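Sports Performance Analysis, Unit 4
Handout 6: Reading player statistics in basketball
Course home | Handouts | Reading list | Assessment

Purpose of this handout

Handout 5 covered the box score and how each entry is recorded. The present handout deals with what can be done with those entries afterwards. Students should bring a calculator and the Pledness data sheet to the seminar. The sheet is in the course folder and is not reprinted below.

1. Totals and rates

A total is a count over a period: points in a game, rebounds in a season. A rate divides a total by some measure of opportunity. The measures used in this unit are games, minutes and possessions.

Points per game is the rate most often quoted in newspapers. It treats a player who is on court for most of the game and a player who comes on for the last few minutes as if they had the same chance to score. Points per minute removes that fault but leaves another. Teams play at different speeds, and a player in a fast team sees more of the ball in the same time.

For this reason most of the work in this unit is done per 100 possessions. The formula is:

rate = (total while on court / team possessions while on court) x 100

Note that the lower figure is possessions while the player was on court, and not the possessions of the whole game. This is the most common mistake in the coursework.

2. Estimating possessions

Possessions are seldom recorded directly. They are estimated from the box score:

possessions = shots from the field - offensive rebounds + turnovers + (k x free throws attempted)

The factor k is needed as free throws come in pairs, in threes, and singly after a made basket. A value of 0.44 is used throughout the unit. Lower leagues may have a different mix of fouls, and students working on their own club data may propose another value if they show how they reached it.

An offensive rebound does not start a new possession. It extends the old one, hence the minus sign.

3. Shooting measures

Field goal percentage is made shots divided by attempted shots. It gives the same credit to a shot worth 2 points as to one worth three. Effective field goal percentage corrects this:

eFG = (made shots + 0.5 x made threes) / attempted shots

Worked case. A guard in the Astport sheet attempts 20 shots and makes eight, of which four are threes. Field goal percentage is 8/20, or 40 per cent. Effective field goal percentage is (8 + 2)/20, or 50 per cent. The second figure is the one to compare with a forward who shoots only from close range.

Neither measure includes free throws. True shooting percentage does, and is dealt with in Handout 7. 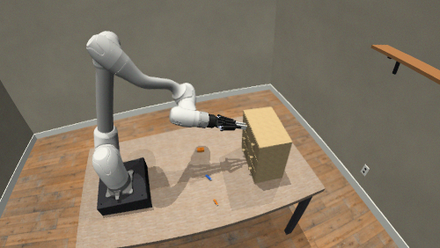
Iman Abdelaziz

4. Sample size

Shooting figures settle slowly. A player who makes seven threes from 20 attempts has a percentage of 35, but one more make would have raised it to 40. No firm statement about shooting skill should rest on a sample of that size.

As a working rule for this unit, rates based on fewer than 900 minutes are to be marked with an asterisk in any table. The limit is a convention. It was chosen so that the regular players in the Pledness sheet clear it and the occasional ones do not, and it has no deeper meaning.

Some entries settle faster than others. Rebound and assist rates depend largely on the player's role and tend to hold steady from one part of a season to the next. Three-point percentage is the slowest of those we use. Free throw percentage lies between the two - the shot is always taken from the same place, but some players attempt very few.

5. Plus-minus

Plus-minus is the change in score margin while a player is on court. It needs no judgement by the scorer and picks up things the box score misses, such as a well-set screen. Its weakness is that it belongs to all five players at once. A poor player who shares the court with four good ones will have a good plus-minus.

The Pettigrew method, treated in July's revision class, adjusts for team-mates. It is not examined.

6. Exercises

6.1 Using the Pledness sheet, find points per game and points per 100 possessions for each regular player. Which players change places in the ranking?

6.2 Find eFG for the same players. Comment on any whose field goal percentage gives a different order.

6.3 Repeat 6.1 with the Levatard sheet. State which team plays faster.

Answers to 6.1 and 6.2 should be shown to one decimal place. Working must be included for 6.3.

Handout last revised 4 Jan 2021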